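Hand-Held Gripper Unit 9: Setup and Care Notes

Project: Jandurura
Maintained by: Tania Uddin, Vuden Instruments
Last revised: Friday, March 31, 2023

Purpose

These notes cover the preparation, daily care and repair of the hand-held gripper unit assigned to the Jandurura tabletop station. They are distributed with the recordings so that users of the data can see what condition the unit was kept in. Operators at the Dewan site work from the same text. 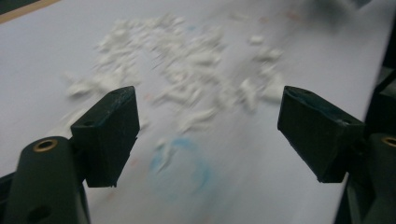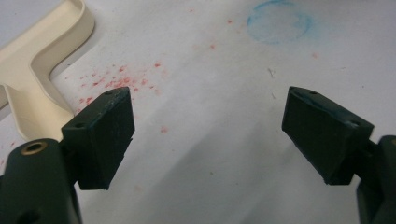
Both views are from the camera on the unit, with the two fingers open over the tabletop station.

Scope

The notes apply to the finger pads, the finger arms, the inserts, the camera and its mount, and the work surface. They do not cover the recording computer or the charging cabinet, which have separate instructions.

Finger assembly

Each finger consists of an arm and a removable pad. The arm carries a brass-colored insert on its upper side. The pad is attached with two screws, and the Truletti driver kept at the station is the only tool to be used on them. Power drivers are not permitted. Screws should be brought to light contact first and then tightened in turn until the pad no longer shifts under thumb pressure.

Pads are fitted in pairs. If one pad must be replaced, the other is replaced as well, and both old pads are placed in the marked bag with the date and the unit number. A new pair must be entered in the log before the next recording begins.

Surface scuffs on the pads are expected and do not require action. A pad is to be withdrawn if it has a crack, a chipped tip or any play at the mount. Operators should not sand or repaint pads, as a change in finish alters how the fingers appear to the camera and makes sessions harder to compare.

Camera

The camera looks forward along the fingers. Both pads must be visible at the lower part of the view when the gripper is fully open. If one pad is missing from the view, loosen the mount collar, correct the angle and repeat the calibration.

The lens is wiped with a dry lens cloth at the start of each shift. Exposure is fixed at the start of a session and is not changed until the session is closed. Fast hand movement will blur small items on the table, and sessions are not rejected on that ground alone.

Calibration

1. Place the unit in its stand and allow it to start fully.
2. Open the gripper to its stop and record the open position.
3. Close the gripper on the gauge block and record the reading.
4. Release the block, close the gripper until the pads touch, and record the closed position.
5. Repeat the sequence once. If the two sets of readings disagree, check the pad screws before trying again.

A full calibration is required after any pad change, after a fall, and after every 200 recordings. A short check using steps 2 and 4 is sufficient at other times.

Work surface

Loose debris is brushed off the table between sessions. Wet cleaning is done at the end of the day with the unit in its stand and the power off. Stains that do not lift with plain water are left in place and entered in the log. Solvents are not to be used on the table or near the pads.

Fine particles can collect in the small holes of the pads and in the inserts. These are cleared weekly with a soft brush. Compressed air should not be directed at the camera mount.

Known faults

Slow closing is most often caused by grit at the finger slide. Remove the lower cover, brush the slide and close the gripper by hand several times before restoring power.

An insert that turns in its arm cannot be repaired at the station. The arm is to be sent to Vuden Instruments with the log sheet.

A drifting open position usually points to a worn stop. Recordings made after the last good check must be marked as uncertain.

Service record for this release

The release contains 952 recordings made with Unit 9. Pads were changed once, after recording 126. The camera mount was adjusted on the same day, and a full calibration was completed before work resumed. No arm has been replaced.

Corrections to these notes should be sent to Tania Uddin and should state the unit number and the section concerned.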